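I bought the Pindberg garment steamer in August, after my iron spat brown water on a work blouse for the last time. I've done 100 pieces with it now (yes, I keep a tally) and I mostly love it!

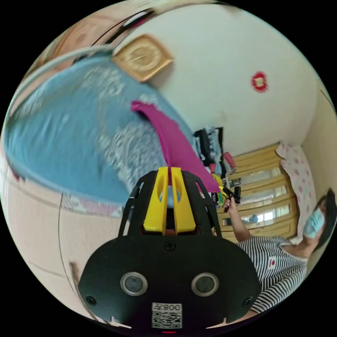

Does it replace an iron? For T-shirts and dresses it does, but crisp collars still need the board.

The tank is small, so I refill it halfway through a load, which gets old fast. My old Orix held about twice that, though it weighed a ton.

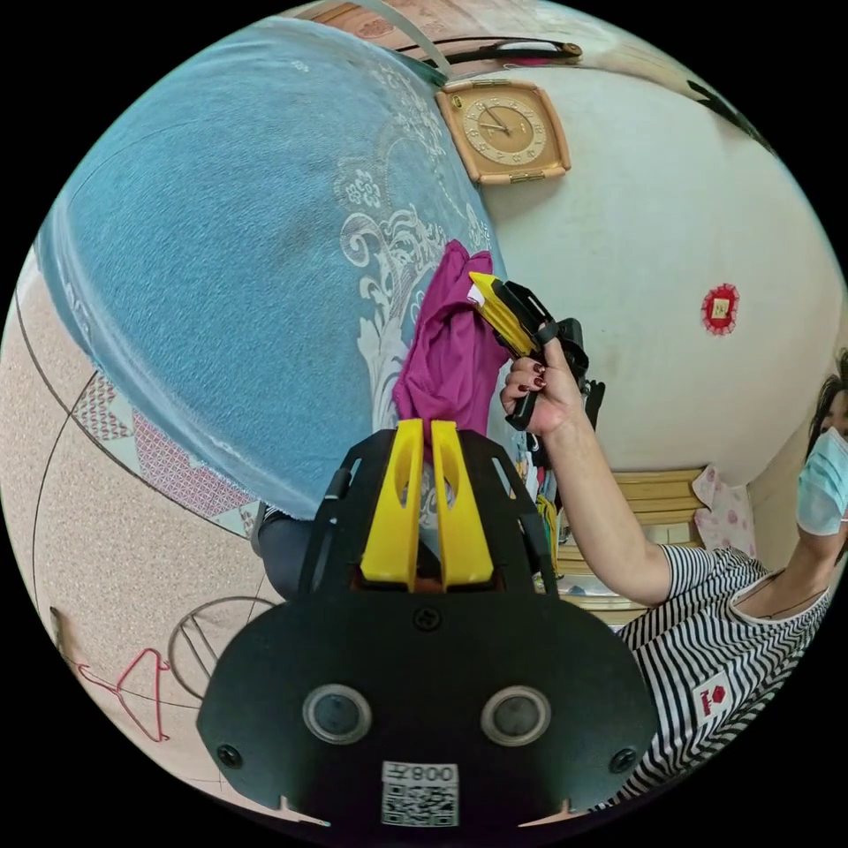 Photo: Dalva Furtado

Heat-up is quick and the trigger is comfy. The cord is my big gripe – too short, and stiff as a garden hose. I ended up buying an extension at Nogueira on my way home, grumbling the whole time.

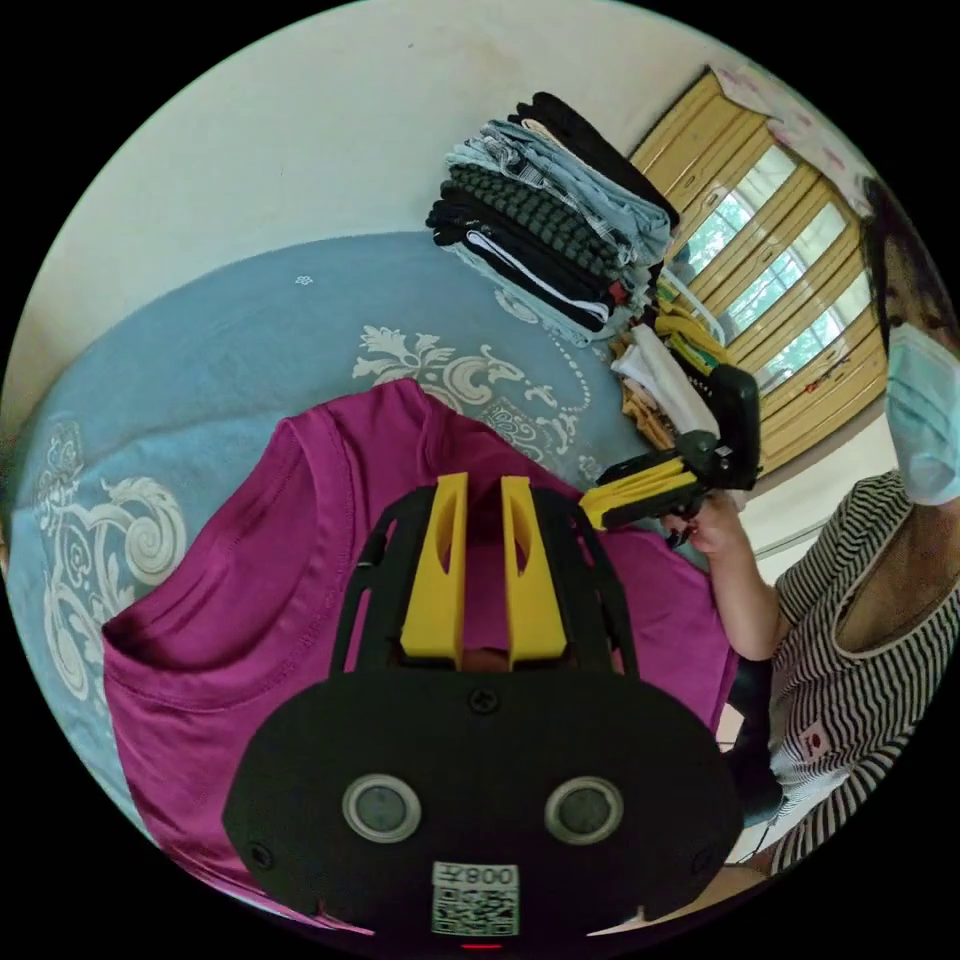
Magenta T-shirt, flat on the bed.

Cotton does take two passes, and I go slow around the seams and
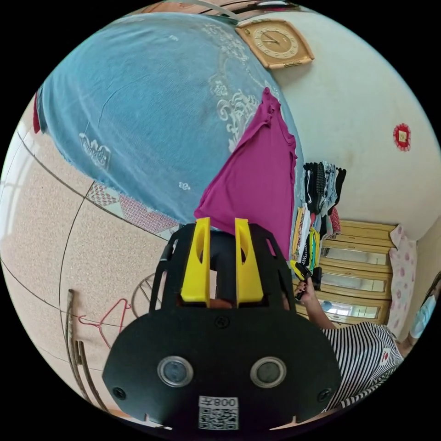 keep my other hand well out of the way. Linen needs three, plus some muttering. I'd buy it again, but I'd wait for a sale.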